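Stodent closes first round of bathroom storage trials

Stodent has finished the first round of bench trials on its bathroom storage range and will move to the second round in August. The work covers small open containers meant for the shelf or the side of the basin, and the everyday items people stand in them. The hairbrush and square cup were among the sets handled on the covered table. 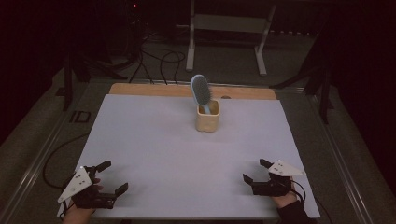
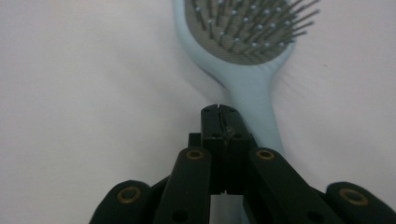
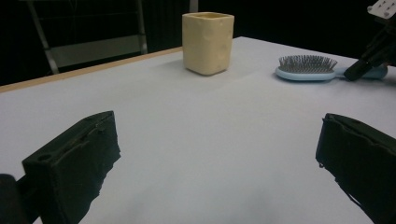
What was tested

The range has 21 containers in its present form. Each was paired with items of the sort it is sold to hold: brushes, combs, toothpaste, razors, small bottles. The hairbrush was included at an early stage as the awkward case. Most of its weight is in the head, and when it is stored handle down the head sits above the rim of the cup. A container that holds a toothbrush without trouble may still tip with a hairbrush in it.

The cup used for the pairing is a small square one in a cream to beige shade, with rounded corners and an open top. The brush is light blue, with an oval head and a cushioned pad. Both were used as supplied, with no weight added to the base of the cup.

Faustine Huet, who leads the trials, said the square form was kept because round cups of the same width take up more of a narrow shelf than customers expect. "Two square cups will stand flush against each other and against a wall. Two round ones leave a gap which then fills with hair grips," she said. The rounded corners were a request from the cleaning side, where a tight inner corner holds soap and cannot be reached with a cloth.

Method

The table is covered with a pale, plain board, which is wiped down at the start of each session. Items are placed in the container, left to stand, taken out and laid on the board, and the container is then checked for movement against its starting position. A pairing is repeated 120 times. Where a container is found to have shifted, the session sheet records the direction and the distance, and the container goes back to its starting position before the next placing.

Brushes are tested both ways up. With the handle in the cup, the pins stay clear of the rim and the head can dry in the open. With the head down, the overall height is lower, but the pins press against the wall of the container and the brush is harder to take out with one hand. The trial notes recommend handle down for all brushes with an oval head. Flat combs showed no preference.

Across all containers and items, the first round produced 3462 logged placings. Incomplete sessions were left out of that total, as were two containers withdrawn for a fault in the base.

Results so far

The square cup has been passed for brushes with one condition, which is that the printed card in the box should show the brush standing with its head up. A taller version was considered and set aside. It gave more support to the handle but hid shorter items completely, and testers had to tip it out to find a comb.

Three of the round containers did not pass with the hairbrush and will be sold for lighter items only. A shallow tray from the Simberg line, tested for comparison, was judged suitable for brushes lying flat but took up too much room on the shelf depth used in the trial.

Kaiwen Yin, responsible for the surface work, said the second round would look at wet conditions. The first round was carried out on a dry board throughout. A glazed or tiled surface with water on it gives less grip, and a light cup may slide before it tips. Yin said that the base ring might have to be changed as a result, and that a sample with a wider ring had been ordered from Navaratnam.

Next steps

The second round will use the same brush and the same square cup, so that the figures can be set beside those from the first. Tiles will be laid over part of the board and wetted by a measured amount before each set of placings. The number of repeats for wet pairings will be cut to 100, with a pause to dry the base after every set.

Retailers who hold samples from the earlier Lirnia batch are asked not to use them for display with hairbrushes. The bases on that batch are narrower and were not part of the trial. Replacement samples can be requested through the usual trade contact, quoting the container type and the colour.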